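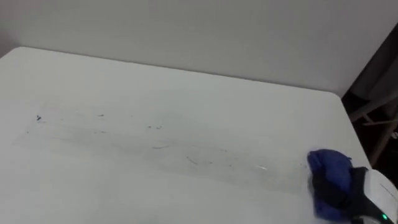 Table wiping with the blue cloth, marker smudges still to go

Inley Table Wipe, from Rathnayake

Table Wipe is the first household routine we have put on our equipment list, and we would like to tell you plainly what it can and can't do before you ring us up about it. People ask whether a machine can take over the chores yet. Our answer is that it can take over a small piece of one or two of them, slowly, with somebody close by.

The routine runs on a two-armed walking robot with a gripper or a hand fitted. It presses a soft cloth to a flat top and draws it across, going back over anything that hasn't shifted. Marker pen is what we practise on, being the sort of mess that shows you straight away whether the pressure is right -- and it is kinder to the furniture than jam!
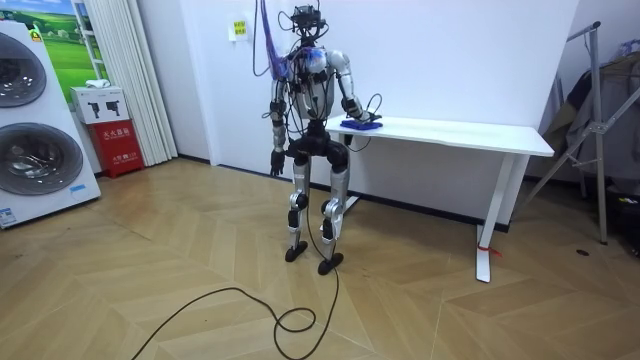
What you will need

A plain table with a pale, smooth top and a clear edge, set against a wall if you can manage it. Level floor in front, with space for the trailing cable. One cloth, dry or barely damp, in a colour that stands out from the table (blue has done very well for us). Please move cups, post and pet bowls first, as Table Wipe does not lift things out of the way.

How well it does

Parveen Rathnayake has kept the tally at our Ustbridge workshop since April, and has been strict about it. Out of 1,409 passes over a marked table, 1,000 left nothing she could see from a chair. In 260 a faint grey smear stayed behind, and the rest had to be stopped and begun again, mostly for a dropped or badly bunched cloth. A person with a sponge would beat it easily on time, and we are quite happy to say so.

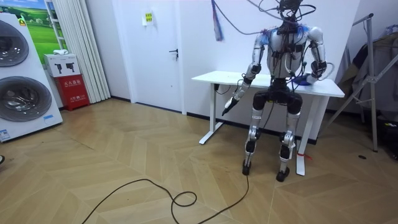 Chores we don't offer yet

Folding, loading a washing machine and hanging clothes on a rack are the three we are asked for most. Sandamali Wickramasinghe is working on the folding, and is cheerful about it, but we won't sell it until she is happy to leave it running in her own kitchen. Corners and table edges are still hit and miss too.

Hire and visits

Table Wipe is hired by the day, with one of us along to look after it, and comes with 30 cloths and a Brunditz carry case. You are very welcome to bring a table of your own to Ustbridge on a Friday and see how it gets on -- do ring first so we can put the kettle on.
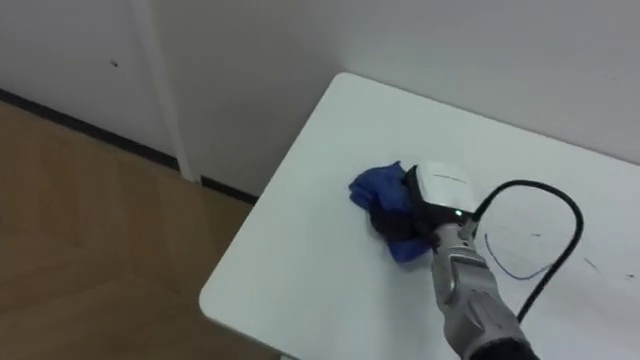 Cloth and gripper at work, with pen marks on the table beside the arm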